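Stories > Short Fiction > Kitchen Table

The Tablecloth Year

My aunt left me her house in Oltedby and 389 tablecloths. I know it was 389 because the lawyer's list said so, and because I counted them myself one night in December with a bottle of her terrible plum wine for company.

She never once used a tablecloth! We ate off bare boards, all of us, every holiday I can remember, and if you spilled your gravy she handed you a rag and went on talking. So you can imagine me standing there with the closet doors open, linen up to the ceiling, thinking, well, who were you, then?

I put a card up in the window of the Stakell bakery. Tablecloths, free, come and get them. The first woman who came took one look at the stack, picked out a yellow one and started crying right there on my rug. It was her mother's. She'd sold it to my aunt the winter the mill closed, for 68 dollars, which was crazy money for a tablecloth with a burn in it.

After that they kept coming. A man drove over from Wubshet for a blue check. Two sisters argued over a lace one until I made them coffee (then they argued over the coffee). Every one of them had the same story, a bad winter and my aunt at the door with her purse, saying she'd been hunting everywhere for exactly that cloth.

By spring I was down to one, white with thin grey branches and little red flowers, and no name pinned to it. I kept waiting for the knock. 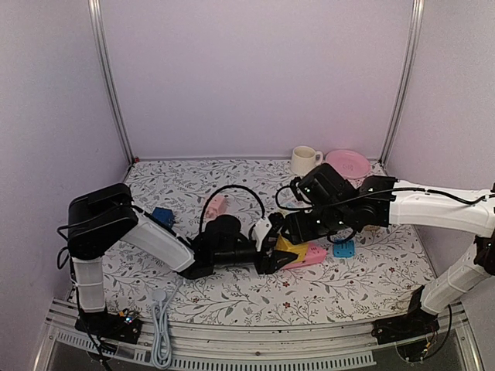 The woman at the bakery told me to quit waiting, that one was never bought from anybody, your aunt picked it out new the week you were born and then got too shy to give it to your mother.

I went home and stood in the kitchen for a good long while. Then I put it on the table, got out the gravy boat and called everybody I knew.

Print this story | E-mail this story

Comments (3)

plumwine_fan: I was fine until the yellow one. My grandmother would have fed you for this.

Dot in the valley: Wanted more of the two sisters, please. Who got the lace?

r.k.: Nice, but 68 dollars for a burned tablecloth? She must have been loaded.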